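Clearing and Restocking a Low Cabinet
Cullska Residents' Handbook, Section 12
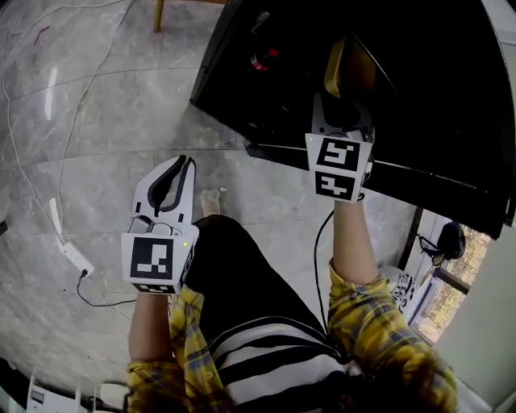

Before you begin

Residents of Braltuvgate are asked to clear low cabinets in shared rooms each May, and again before handing back their keys. Allow 65 minutes. Move chairs away from the cabinet and coil any cable or power adapter lying on the tiles.

Step 1. Empty the cabinet

Take items out one at a time, starting at the front of the lower shelf. Reach to the back before moving on, as cans and small bottles are easily missed against a dark interior. Stand everything on a table.

Step 2. Sort

Check the date on each item. Food past its date goes in the kitchen caddy and empty containers go in the recycling store. Unopened goods may be left on the Lisum sharing shelf.

Step 3. Clean

Wipe the shelves with a damp cloth and mild soap. Dry any metal trim with a soft cloth. Abrasive pads must not be used on black surfaces.

Step 4. Restock

Place taller items at the back, with labels facing outwards. Leave the front edge of the shelf clear.

Reporting damage

Loose shelves or chipped edges should be reported to the Polishchuk office on extension 481, quoting form 655.

Page last reviewed: 9 October 2026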